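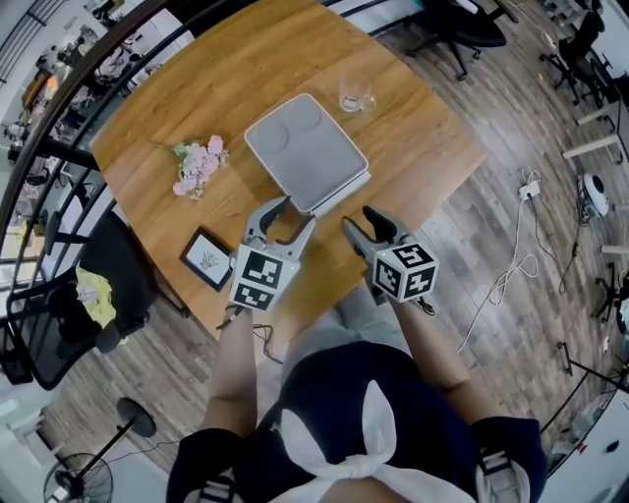
Kanchan Shakya wrote in to say she'd given up on the Tundisora swap shelf altogether, having gone three times in December and found the same two diet books and a tide table. Fair enough, Kanchan, but do come back! I went in last week with a bag of my own (mostly thrillers, plus a cookery book I never opened) and somebody had plainly had a good sort through. The diet books have gone. I can't say I miss them.

I came home with a battered walking guide to Skasau, which I've never visited and probably never will, but it has a fold-out map and I'm a sucker for a fold-out map. There was a whole run of sea stories too, and more than 133 children's books by the count on the door, so bring the little ones.
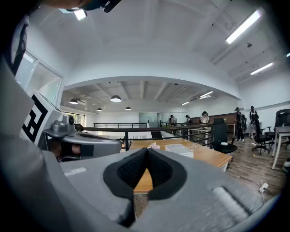

The rule is still one in, one out, though if you've nothing to swap you can drop 2 pounds in the tin and take what you fancy. The tin has made 1,940 pounds since we started, and that's going on a proper bookcase from Fröhlich, with doors (hooray, no more dust). It should be up by Easter. Until then the overflow is in boxes under the stairs, so mind your shins, and please don't leave any more encyclopaedias.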